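Slide 6. Plain walls, and why I keep coming back to them

(Take this one slowly, and have a sip of water first.)

So, after all that color, I want to bring us into the quiet rooms. When Soon-im Shin and I started on the Nalislow apartments, we had 41 rooms to finish and very nearly as many opinions about wallpaper! We went with white in the end, white walls and white ceilings, and I remember worrying that people would walk in and feel they were at the dentist.

What saved us was the trim. Run a decent strip along the top of the wall, where it meets the ceiling, and the eye has somewhere to travel. It's a small expense and I'd fight for it every time.

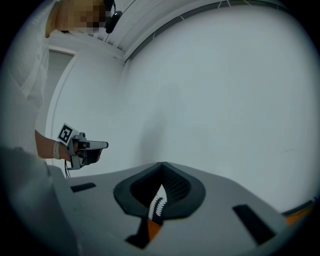
Door frames come next, and please, if you take one thing home today, paint them before the walls and give them a full night to dry. Gun-woo So taught me that on my first job (he was very patient, and I was very sure of myself).

Pause for hands. Someone usually asks about cool whites against warm ones. Say: look at your white in the morning and again after supper, on a big piece of card, and live with it for a week. Mention the hallway I repainted twice.

Then hand over to Ah-rin for floors, and remind everyone the sample cards are on the table by the coffee.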